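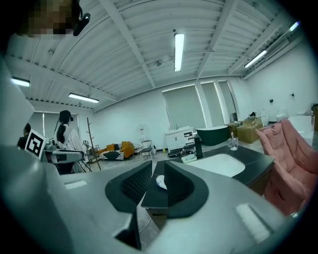 The big room at Nikham, blinds down and lights on.

Wanted: people who like putting a bathroom back together

Hi! I'm Benedikt Gisler, I look after the room sessions at Nikham, and I'm looking for more people to come and tidy sinks with us starting in May. Yes, sinks. Also towels, soap, pump bottles, drinking glasses and all the other little stuff that ends up around a bathroom counter when a family has been through it before school.

If you're the sort of person who can't leave a friend's bathroom without folding the hand towel, please keep reading, you're probably who I want.

The job is part time and it runs for six weeks. You'd come in for two sessions a week, mornings or afternoons, and we try to keep you on the same slot so you can plan your life around it. No résumé needed. I'd much prefer a few lines in an email telling me how you do things at home.

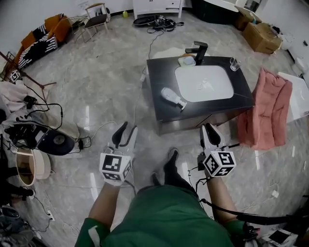 812 words

So what do you do all day? You get a counter with a sink in it, standing out in the open where you can walk all the way around it (once you've worked at one like that you'll be annoyed by every bathroom wall you ever meet). There's a faucet, a soap dish, a glass, a towel. Some things are where they belong and some aren't. A bottle might be lying on its side. The towel might be hanging over the edge of the counter, or it might be in a heap. You put things right, at your own pace, and then we mess it up differently and you go again.

I know how that sounds! But it's a lot less dull than you'd think, and people get surprisingly opinionated. We had a long argument last month over whether the soap goes left or right of the faucet, and I still think left.

A normal session goes something like this. You come in, put your bag away, and we have a quick chat over the day's list. The list tells you what each round should look like at the end: towel folded in thirds, say, or bottle standing at the back, or sink completely clear. Then you work through it, we stop for coffee, and you work through the rest. Between rounds you help reset things, which mostly means mixing up bottles and dropping towels on purpose. Everyone enjoys that part more than they admit.

You'll be on your feet for some of it and sitting for some of it. There's a fair amount of leaning and reaching, so tell me up front if your back or shoulders give you trouble. We can set up rounds that you do from a chair.

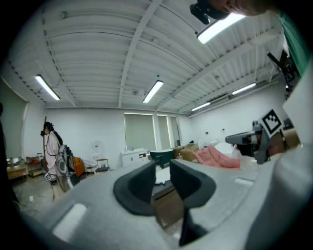 Looking up past the lights toward the windows.

A few words on the room, as people always ask. It's large and it's bright, with a high white metal ceiling. It echoes a bit. Bring a sweater, the heating has its own ideas in the early morning. Shoes should be flat and closed, the kind you don't mind standing in.

Who I'm hoping to hear from:

People with patient hands. You don't have to be fast, and I'd honestly be a little worried if you were. Setting down a glass gently, over and over, matters more to me than how many rounds you finish.

People who can follow a list even when they disagree with it. If the sheet says the towel goes on the right, it goes on the right, and you can complain to me at coffee.

People who notice things. If a pump bottle keeps tipping over or a towel is too slippery to stay folded, I want you to say so. Half of our better rounds came from somebody grumbling.

Experience in hotel housekeeping, cleaning or home care is lovely to have. Several of our best people came over from the Maddocks guesthouse when it closed, and their towel folding puts mine to shame. But we've also had students, retired folks and a very neat pastry cook, so don't talk yourself out of it.

You do need to be over 18 and comfortable working in English, at least enough to read the list and laugh at my jokes.

Pay is hourly and goes out through Astora, who handle our payroll. Your first visit is a paid tryout, so you can see whether it suits you before signing up for the whole six weeks. Coffee and snacks are on us. If you're coming by bus, the Pasico stop is right across the road, and there's a rack by the door for bikes. 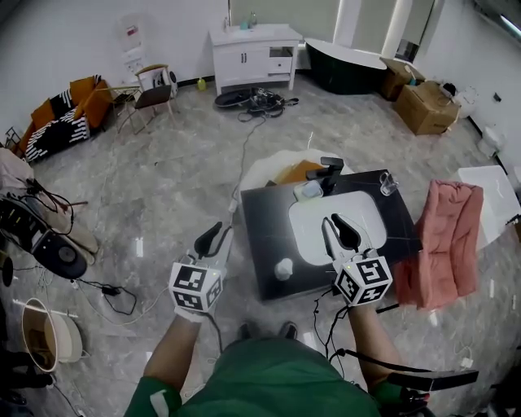 How to apply

Send me a short email with "Sinks" in the subject line. Tell me your name, which slots you could do (mornings, afternoons or either), and anything I should know about standing, sitting or reaching. Then tell me how you'd leave a bathroom counter if guests were coming over. Where does the soap go? Is the glass upside down or right side up? There's no right answer, I just like reading them.

I write back to everybody, usually in the evening once the towels are in the wash. If you look like a match I'll suggest a time for your tryout. Friends and couples are welcome to apply together, just mention each other in your emails so I can put you in the same slot.

Hope to see you in May!

Benedikt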